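Patgate is a robot arm built in a shared workshop in Plidunmont and used to take apart and reassemble secondhand servers. Abundio Cárdenas began the build in March, starting from a used arm and a gripper made from black machined plates. Its control program, Uvine, runs on an ordinary desktop computer.

The gripper has a small camera of its own, so the program can compare the position of a part with the position of the socket. Processor placement is the slowest job it does. The load plate is opened first, and the processor is then carried over the board between the two fingers, gripped by its edges.
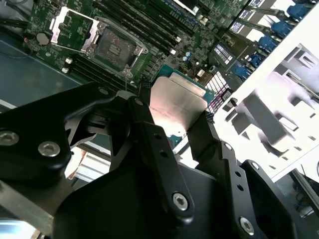
How does Patgate know when to let go of a processor?
Uvine watches the current drawn by the motors. When the load rises past a set level and the camera view stops changing, the fingers open.

Early versions pressed too hard. Cárdenas tested the release on a scrap board 300 times before a working server was used – the limit was lowered 4 times along the way. Memory modules are still fitted by hand, as the arm is not stiff enough to seat them.

The plans were posted on March 14, 2026, under the name Trevaskis, which covers the gripper only. The parts list has 43 entries. A second gripper, with narrower fingers, is under construction in the same workshop.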